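Griten Users Forum > Software > Planning and control
Topic: Two-arm planning around a tall container

jheywood
Posted December 2019
I finally moved both arms onto one Grukus planner instead of two planners politely waiting for each other, and I love it! Joint-space sampling for the pair, 11 waypoints per segment, then a smoothing pass. Median plan time is 600 ms on the lab desktop. Does anybody have tips for the collision model? 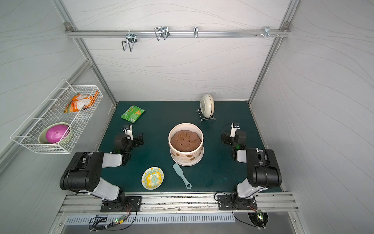

Collision padding is the part I keep fiddling with. I started with one box per object, and it made the planner terrified of everything. A big round pot in the middle of the table really wants a cylinder, and the spatula lying in front of it gets its own thin box so a gripper can still come in low. With that change the left arm stopped taking the scenic route over the back rail.

mawuli_a
Nice! I'd drop the padding to 3 mm near the rim and let force control handle the rest.

ltomic
Disagree with Mawuli. Force control won't save you if the depth is off, and shiny things like that wire rack are murder on depth. Fix perception first. Build 2503 has a much better hole filter (I'm a bit in love with it).

jheywood
I'm on that build already, and the rack still comes out as lace. Happy to try the smaller padding on one arm, though. 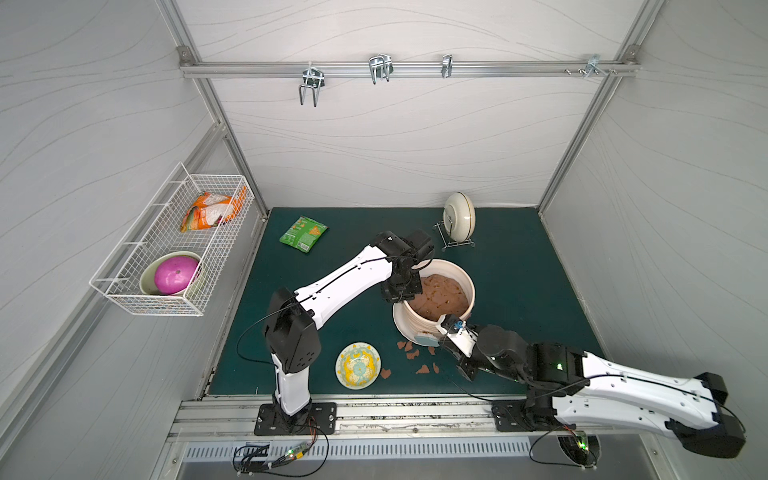
Pritard Robotics Club, Software Section

rtwal
Adding our two cents from the club. Please don't plan one arm at a time when both are this close to the same container. With one gripper over the top and the other at the rim, the wrists share very little space. We also keep a coarse height map of the mat and refresh it before every segment, so broken-off pieces like the ones in front of the bucket get into the collision scene.

mawuli_a
Every segment? That sounds slow.

rtwal
It's cheap if you only update the cells that changed. I'll post our config tonight!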